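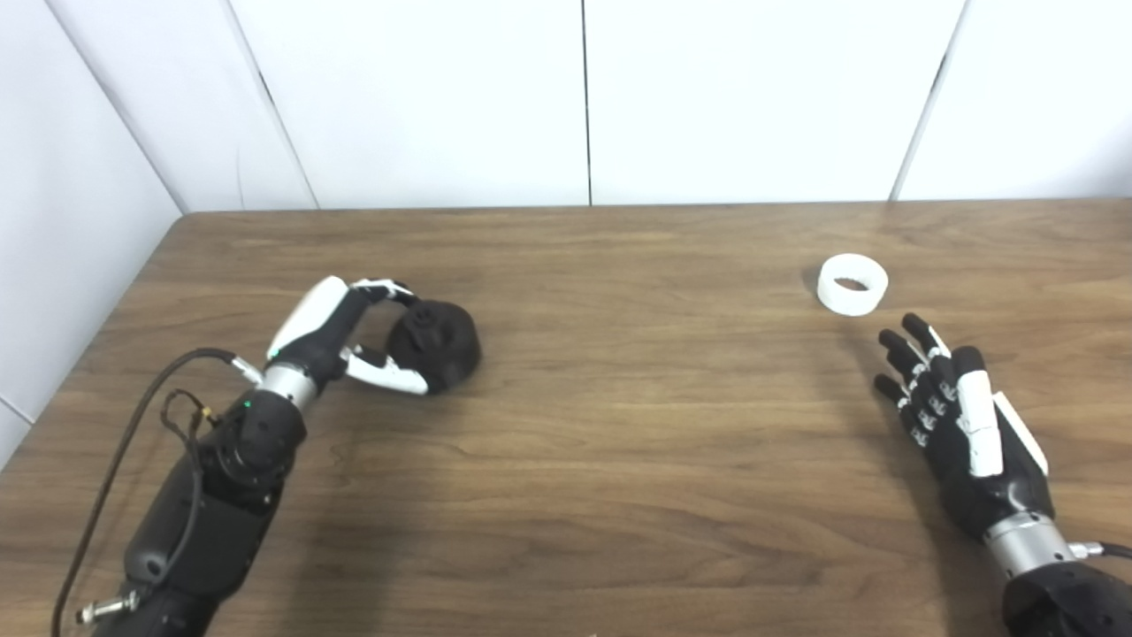
Data Notes / Cellar and Tasting Room

Fekside Tasting Notes, second release

Welcome, and thank you for stopping by! This is a small collection of tasting notes on farmhouse cider, gathered over two seasons at the Posard orchard and typed up in the evenings, usually with a glass of something nearby. There are 329 notes covering 90 bottlings, and every one was written by a person who had the cider in front of them at the time.

What you get
One text file per bottling, plus an index. Each note gives the orchard, the pressing year, the apple blend where we know it, and then whatever the taster felt like saying -- some are a line, some go on a good while.

Known gaps
The Howlader bottlings from November have no sweetness score. Indar changed its labels midway, so 2 of its ciders may be listed under both the old name and the new one. I am still sorting that out.

Using it
Please do! Share it, print it, read it aloud at supper. A mention of Fekside is plenty of thanks. Corrections are very welcome and go to Kristof Vandenberghe, who keeps the index.

Last updated Feb 14, 2021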